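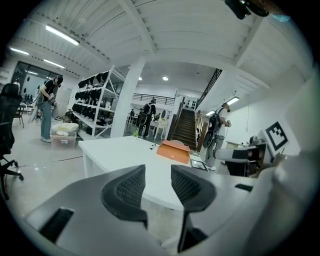 # 園芸講座 後期8回目 配布プリント
## 原種シクラメンを種から育てる

前回の休み時間に「シクラメンって球根を買うものじゃないんですか」と聞かれて、うれしくなってプリントが長くなりました。すみません、読めるところだけ読んでください。長い方は家で、お茶でも飲みながらどうぞ。

今日扱うのは鉢花の大きなシクラメンではなくて、庭に植えっぱなしにできる小型の原種のほうです。主役はヘデリフォリウム(C. hederifolium)とコウム(C. coum)。ときどきプルプラスケンスにも寄り道します。

### 1. まず一年の流れ

ここを取り違えると、元気な株を「枯れた」と思って捨てちゃうんですよね。私も最初の年にやりました。ヘデリフォリウムの鉢をひっくり返したら、立派な塊茎がごろっと出てきて、あわてて戻した思い出があります。

| | ヘデリフォリウム | コウム |
|---|---|---|
| 花 | 秋、葉より先か同時 | 冬の終わりから早春 |
| 葉のある時期 | 秋から晩春 | 秋から晩春 |
| 休眠 | 夏 | 夏 |
| 根の出る場所 | 塊茎の上面と肩 | 塊茎の底 |
| 種の熟す時期 | 初夏 | 初夏 |

根の出る場所は植えるときに効いてきます。ヘデリフォリウムは肩から根を出すので、塊茎の上にも土が要ります。鉢花の感覚で頭を出して植えると、根が乾いていじけます。コウムも庭植えなら浅くていいので土をかぶせてください。

プルプラスケンスはほぼ常緑で、夏に花が咲きます。夏に完全に乾かすと機嫌を損ねるので、上の二つと同じ棚に置いて同じように水を切る、というのはやめておきましょうね。

### 2. 種の採り方

花が終わると、花茎がくるくる巻いて実を地面に引き寄せます。これが見たくて育てている人もいるくらいで、受講生のジョスリン・メルカドさんは花よりこの「ばね」の観察日記のほうが厚いそうです。プルプラスケンスもコウムもヘデリフォリウムも巻きますが、鉢花の元になったペルシカムは巻かずに、ただ曲がって垂れます。

実は長いことそのままで、冬のあいだも春になっても硬いままです。指で軽くつまんでみて、弾力が出てきたら近い。先が割れはじめたら、もうその日のうちに採ってください。種の表面に甘いべたべたがついていて、蟻がこれを大好きなんです。朝に割れた実が、夕方見たらからっぽ。悔しいですよ!

庭で思いもよらないところから芽が出るのは、たいてい蟻の仕事です。石垣の隙間とか、芝の縁とか。それはそれで楽しいので、うちでは一部わざと採らずに残しています。

採った種は、

- すぐまくなら、べたべたは洗わなくてもかまいません
- しばらく置くなら、紙の上で陰干しして紙袋へ
- ビニール袋は蒸れてかびるので使わない
- 冷蔵庫に入れるなら野菜室、乾かしすぎに注意

いちばんいいのは、やっぱり採りまきです。乾いて年を越した種は発芽が遅れますし、そろいません。買った種は時間が経っているものと思って、ひと晩ぬるま湯に浸けてからにしましょう。

### 3. 用土と鉢

よく「配合を教えてください」と言われるんですが、水はけがよくて、ほどほどに水を持って、肥料が強くなければ大抵のもので育ちます。私のところは赤玉小粒に腐葉土と軽石を混ぜています。腐葉土はふるって、大きな葉のかけらを除く。割合は年によって違うんです、手元にあるもの次第で。

鉢は深めのものを。塊茎は小さくても根は下へ伸びますし、二年は植え替えずに置きたいので、浅い育苗箱だとあとで困ります。 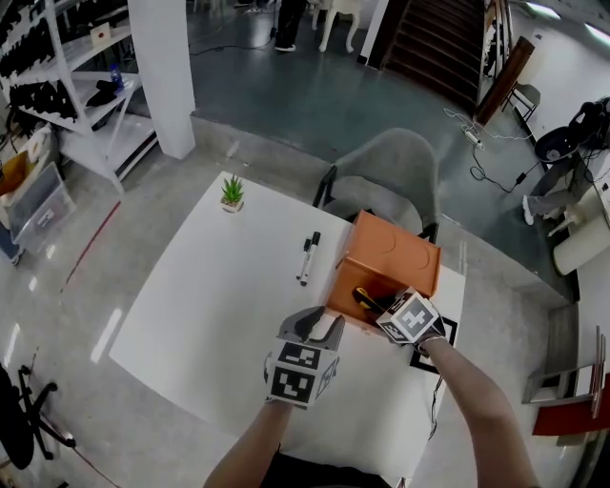 種まきの道具は、まく前に全部そろえておくのが大事です。まきはじめると指先がべたつくし、種はころがるし、途中で札を探しに行くとだいたい品種がわからなくなります。私が毎年使うのは、ピンセット、割り箸、鉛筆、札、霧吹き、鉢底に敷く網、それからふるい。ひとまとめにする入れ物は何でもいいんですが、写真のオレンジの箱みたいに蓋が奥へ起き上がる形だと、開けたまま片手で出し入れできて助かります。あの箱に見える黄色と黒の柄の道具のように、柄の色がはっきりしたものを選んでおくのもおすすめで、私のピンセットは土の上に置くと本当に見失うので、持ち手に黄色いテープを巻いてあります。

### 4. まき方

手順だけ先に書きます。

1. 鉢に用土を入れ、縁から指一本の太さぶん下で平らにする
2. 先に水をたっぷりやり、水が切れるまで待つ
3. 種を重ならないように置く。間隔は1cmあれば十分
4. 用土を1cmかぶせる
5. 上に細かい軽石を薄く敷く
6. 札を立てる
7. 暗くて涼しい場所へ

暗くする、というのを忘れる方が多いです。シクラメンの種は光があると芽が出にくいんですね。土をかぶせたうえで、私は新聞紙を折って鉢の上にのせ、棚のいちばん下に入れます。

温度は15℃前後がちょうどいい。夏に採りまきしても、暑いあいだは眠っていて、涼しくなると動きだします。ここで「暖かいほうが早いだろう」と室内の暖かい場所に置くと、逆に止まってしまいます。家庭菜園の夏野菜に慣れている方ほど、ついやりたくなるみたい。

水は、夏のあいだもからからにしないこと。じゃぶじゃぶやる必要もありません。鉢を持ってみて、軽いなと思ったら腰水で下から吸わせて、表面が湿ったら引き上げます。

### 5. 札と台帳の話(長いです)

この講座でいちばん口うるさく言うのが、ここかもしれません。

種からの株は何年も付き合うことになります。三年目に花が咲いて「これ、どこの種だっけ」となったときの寂しさといったら! 札には最低でも、種名、まいた月、台帳の番号を書いてください。鉛筆がいちばん残ります。油性ペンは日に当たるとすうっと消えて、二年目の春には白い札が並ぶことになります。

私の台帳は普通のノートで、番号はまいた順につけるだけです。たとえばこんな感じ。

> 169番 コウム 銀葉の親から採種 7月まき 11月発芽開始
> 593番 ヘデリフォリウム 白花 クラッハ園芸(Kurach)の種 ひと晩浸水 発芽ばらつく

593番は今年いちばん手を焼いた鉢で、半分あきらめて棚の奥に押し込んでおいたら、翌年の秋にまた出てきました。だから、出なかった鉢も次の秋までは捨てないで。ヴァルトラウト・ザイデル先生に昔「空の鉢に水をやれる人が種まきに向いている」と言われて、当時はそんなものかなと聞き流していましたが、いまは私が同じことを言っています。

葉の模様は、親がきれいな銀葉でも子は全部が同じにはなりません。パルコウ(Parkow)の庭から分けてもらった系統はわりと銀が出るほうですが、それでも普通の緑の子が混じります。選ぶなら二年目の葉で。最初の葉は小さすぎて模様があてになりません。

### 6. 芽が出てから

最初に見えるのは、ぽつんと一枚の丸い葉です。双子葉のはずなのに一枚? と毎年どなたかが不思議がりますが、シクラメンはそういうものなので安心してください。地面の下では、葉が出るより先に小さな塊茎ができています。

芽が見えたら新聞紙をはずして、明るい日陰へ。直射日光はまだ早い。

- **水** 土の表面が乾いたら。葉の上からかけると、寒い日は灰色かびが出ます
- **肥料** 葉が出そろってから、規定よりずっと薄い液肥を月に二度
- **寒さ** ヘデリフォリウムもコウムも寒さには強いですが、鉢の一年目はがちがちに凍らせないほうが無難
- **虫** 葉が急にしおれたらキンケクチブトゾウムシの幼虫を疑う。鉢をあけて、白くて丸まったのがいたら全部取り除く

一年目は、春になっても葉がある限り水を続けてください。初めての夏は、なるべく長く葉を保ちたいんです。塊茎がまだ豆粒なので、早く眠らせるとそのまま干からびてしまいます。葉が黄色くなってからも、土の底にほんの少し湿り気が残るようにしておきます。

### 7. 植え替えと庭への定植

植え替えは休眠の終わりごろ、晩夏に。二年育てた鉢をあけると、塊茎がびっしり並んで、それぞれ大きさがばらばらです。大きいものから一鉢に一つずつ、小さいものは三つずつまとめて植え直します。

どちらが上かわからない、という相談がよく来ます。ヘデリフォリウムは根の出ているほうを下と思い込むと逆さまになるので、花芽や葉の跡、ちょっとくぼんだところを探して、そこを上にします。どうしてもわからないときは横向きに植えてください。自分でなんとかします。

庭なら、落葉樹の根元が一等地です。冬は日が入って、夏は木陰で乾きぎみ。うちの近くでは、ピロシュカ・エルデーシュさんのお宅の古い梅の下が見事で、コウムの咲くころは道からも見えます(立ち止まっても怒られません。むしろ呼び込まれます)。

避けたほうがいいのは、

- 夏に散水が当たる花壇
- ギボウシのような大きな葉がかぶさる場所
- ヘデリフォリウムとコウムを隣どうしに植えること。ヘデリフォリウムの葉が茂って、コウムが負けます

落ち葉は薄くかかる程度なら取らなくて大丈夫。厚く積もったら、秋の花が出る前に手でどけてください。熊手だと塊茎ごとひっかけます。

### 8. よく出る質問

**花が咲くまで何年かかりますか。**
早い株で二年目の秋、普通は三年目です。大きい鉢でのびのびさせるより、最初は少し窮屈なほうが私のところでは調子がいいです。

**古い塊茎を切り分けて増やせませんか。**
できないことはないけれど、切り口から腐りやすいのでおすすめしません。種のほうがずっと確実です。

**山で見つけた株を掘ってきてもいいですか。**
だめです。原種シクラメンは野生株の取引が国際的に規制されていますし、海外から塊茎を持ち込むのも手続きが要ります。塊茎を買うときも、栽培増殖品と書いてあるものを選んでくださいね。

**種が多すぎるときは?**
交換に出しましょう! 種類と採った月を書いた紙袋に入れて、教室の後ろの棚へ。パシタ・パディリャさんが種類ごとに並べてくれています。名前のわからない種は「不明」と書けば大丈夫、咲いてから考えればいいので。

### 次回までに

- 深めの鉢を一つと、鉛筆書きできる札を持ってくる
- 自分の台帳を作る。ノートでもカードでもかまいません
- 庭のある方は、落葉樹の下で冬に日の入る場所を見ておく

次回は実際にまきます。種はひと晩浸けたものを私が持っていくので、汚れてもいい服装で来てください。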